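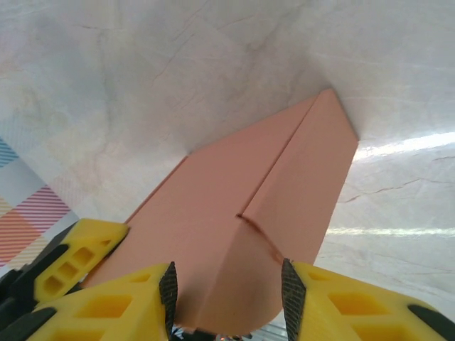 **When does a drawn knockout match go to extra time in the fixtures module?**

The module adds extra time when the match is set to the Knockout type and both scores are equal at the close of the second half. League matches end as a draw and take no further entries.

## 4. Setting up a knockout round

This section applies to Dusel match software, club and district editions. The round must already exist in the season calendar (see section 3). You need organiser rights to change the match type. Referees can enter scores but cannot alter the format.

### 4.1 Create the round

1. Open **Season > Competitions** and select the competition.
2. Select **Add round**. Enter a short name, for example "Statedden Cup, quarter-final".
3. Set **Match type** to Knockout.
4. Set **Half length** in minutes. The default is the value stored for the age group.
5. Select **Save**. The round appears in grey until teams are assigned.

**Note:** The round name is printed on the team sheet and cannot be longer than 146 characters. Accented letters, as in Bednárik, count as one character each.

### 4.2 Assign teams

1. Open the round and select **Teams**.
2. Choose **By seed** or **By draw**.
3. For a seeded round, enter the seed numbers. The highest seed left in the list is paired with the lowest.
4. For a drawn round, select **Run draw**. The result is written to the log with the name of the user.
5. Check the home side of each pair. For a neutral ground, select the ground from the list and tick **Neutral**.

**Caution:** Running the draw a second time deletes the first result. Team sheets already sent to clubs are not recalled.

### 4.3 Extra time and penalties

1. Open **Format > Tied matches**.
2. Select one of the following:
 - Extra time, then penalties
 - Penalties only
 - Replay
3. If extra time is used, enter the length of each period. Both periods must be the same length.
4. Enter the number of penalties per side before sudden death. The default is 5.
5. Select **Save and lock**.

If **Replay** is selected, a second match is added with the home and away sides reversed. The date is left blank and must be entered by hand.

Goals scored in extra time count towards player totals. Penalties in a shoot-out do not. A card shown during the shoot-out is recorded against the player in the usual way.

**Caution:** The format cannot be changed once the first match in the round has kicked off. To correct an error after that point, the round has to be reopened by the league registrar. In the Nirham district this is Rosine Sabatier.

### 4.4 Limits

| Item | Limit |
|---|---|
| Teams in one competition | 200 |
| Log entries kept per season | 1000 |
| Substitutes per team sheet | Set by age group |

When the log is full, the oldest entries are removed first. Export the log before the new season opens in August. The export file holds draws, format changes and reopened rounds, but no player details.

For disputed scores, see section 6.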